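[plarnach-users] Re: Hard water, scale and the 900 W heater: descaling interval?
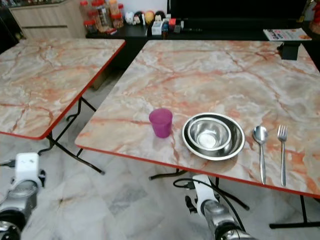 The two folding tables, with the magenta cup on the right-hand one.

From: Győző Virág
To: plarnach-users
Subject: Re: Hard water, scale and the 900 W heater: descaling interval?

On the list, Ngui wrote:

> I have had the Plarnach under-counter unit for a bit over two years. We are
> on well water and the test strip goes straight to the darkest color, so I
> would call it very hard. The manual says to descale every 1,200 liters. The
> counter on mine reads 2,277 since the last reset, and I only noticed because
> the unit started clicking off before the tank was up to temperature.
>
> Three questions:
>
> 1. Is the 1,200 liter figure for hard water or for average water?
> 2. Can I use plain vinegar, or do I need the Resotley powder?
> 3. Is the early cutoff the thermostat, or is it the scale?
>
> I am also thinking about a softener cartridge ahead of the inlet. Does
> anyone run one? The dealer here wants to sell me a whole-house system and I
> do not want to dig up the utility room floor.
>
> Ngui

Taking these in a different order, third question first.

3. Early cutoff

It is almost certainly scale. The 900 W element sits low in the tank, and the limit sensor is clipped to the same flange. When scale builds up on the element, heat leaves it more slowly and the flange runs hotter than the water. The sensor reads the flange. It opens at its set point while the bulk of the tank is still well short of where you want it.

You can check this without taking anything apart. Note the water temperature at the tap when the unit clicks off. Let it sit with no draw until it clicks on again, then let it run a second cycle and measure again. If the second reading is clearly higher than the first, the heat is getting into the water late and the thermostat is doing its job. If both readings are low and equal, suspect the thermostat or its clip. The clip does work loose on the older tanks. There was a thread on that last November, and the fix was to bend the tab back and refit it with the original paste.

Do not raise the dial to compensate. The limit sensor is not on the dial circuit, so you gain nothing at the tap, and the element runs against its limit on every cycle.

1. The 1,200 liter figure

The manual gives one number and does not say what hardness it assumes. My own water is moderately hard, 19 on the German scale. At that hardness I find a thin, even, off-white layer at 1,200 liters. It comes off in one treatment and nothing flakes. I would treat 1,200 as correct for water like mine and as too long for yours.

Scale does not grow in proportion to hardness alone. It depends on temporary hardness (the bicarbonate part), on the surface temperature of the element, and on how long hot water stands in the tank. A test strip for total hardness does not separate temporary from permanent. If you want a usable number, get a drop-count kit that does alkalinity as well as total hardness. The lower of the two results, in the same units, is close to the part that ends up on your element.

Failing that, halve the interval, open the flange once at that point, and look. If you can still see the coil turns as separate turns, the interval is fine. If the gaps between the turns have begun to close, halve it again.

Setpoint matters more than people on this list tend to allow. Moving mine down from the top mark to the second mark made a larger difference to what I found on the element than any change of descaler did. The usual caution applies: do not store water lukewarm to save on scale. If you drop the setpoint, stay within the band printed in the manual, and leave the weekly high-temperature cycle switched on.

2. Vinegar or powder

Vinegar works on calcium carbonate. It is slow at kitchen strength, it needs a large volume, and the smell stays in the outlet hose for days. My other objection to it is the inlet gasket. The gasket on the Plarnach swells after long contact with acetic acid, and with 2,277 liters of very hard water behind you, you are looking at long contact.

The Resotley powder is sold as a citric acid mix. It has done well for me, with one limitation. Citric acid used hot and strong on a heavy deposit can form calcium citrate, which is poorly soluble and settles as a white sludge. People then conclude that the powder did not dissolve and add more, which makes it worse. On a heavy deposit, use it cool, use it at half strength, and do it twice with a full drain between.

Procedure I use:

Unplug the unit. Close the inlet valve. Open the tap to relieve pressure.

Drain the tank through the lower plug into a bucket. Keep the first liter aside and let it settle, so you can see how much loose scale you have.

Take out the inlet strainer and rinse it. Leave it out for the treatment.

Mix the powder in lukewarm water in a separate container until it is fully clear. Do not put dry powder into the tank.

Fill through the upper port until the element is covered. Leave the port open. The reaction gives off carbon dioxide and the tank must be able to vent.

Wait until the fizzing stops. For a light layer this is under an hour. Yours will take longer.

Drain, look at what comes out, and repeat with a fresh mix if pieces are still coming.

Flush with at least three full tanks of cold water. Refit the strainer and the plug, fill, bleed the air at the tap, and only then plug the unit in again.

Reset the counter by holding both buttons until the display blanks. If you skip the reset, the service light comes back after the next power cut and you will have no idea where you are.

Wear gloves and glasses. Do not mix the acid with any chlorine cleaner, and do not pour it down a sink that has recently had one in it.

One more point about the anode. While the flange is off, pull the anode and look at it. On well water it can go faster than the scale interval would suggest. If the core wire is showing anywhere along its length, replace it. The part is common to the whole series. The Lullska replacement has the same thread but is slightly longer, and on the smallest tank it touches the wall, so it needs to be cut down and deburred.

Softener cartridge

I ran a small ion exchange cartridge ahead of the inlet for a season. It worked, in that the element stayed clean. Two things made me take it out again.

First, capacity. The small cartridges are rated for average water. On very hard water you will exhaust one in a fraction of the stated volume, and there is no sign that it has happened apart from a test strip at the outlet. I forgot to test, and ran on an exhausted cartridge for long enough that I cannot say how much of the scale I later found was from that period.

Second, pressure. The housing has a restriction in the head. The Plarnach inlet switch wants a certain minimum flow before it enables the heater, and with the cartridge partly clogged I was just below it. The symptom is a unit that stays cold during a slow draw and heats during a fast one. If you fit a cartridge, put a sediment filter ahead of it and use the wider fittings.

A polyphosphate doser is cheaper and has almost no pressure drop. It does not soften anything. It keeps the calcium in suspension for a while, and the effect falls off as the water gets hotter. I have no long-term results with it on this unit. If anyone does, I would like to see them, with hardness, setpoint and liters between openings. Reports without those three are hard to compare.

As for the whole-house system, it is a sound answer for a house where everything is scaling up: shower heads, washing machine, kettle. For a single under-counter tank it is a lot of plumbing. I would descale first, open the flange at the halved interval, and decide after that.

If you do open the flange, note the gasket orientation before you lift it. It has a ridge on one face, and the ridge goes toward the tank. Fitted the other way it will hold cold and weep hot. Tighten the bolts crosswise in small steps, run one full heating cycle, let it cool, unplug, and go over them once more.

Ngui, please post the two tap temperatures when you have them, and the tank size, which you did not give. The flange changed between the small and the medium tank and the gasket is a different part.

Győző

_______________________________________________
plarnach-users mailing list
To leave the list, send a message with the word "unsubscribe" in the subject line.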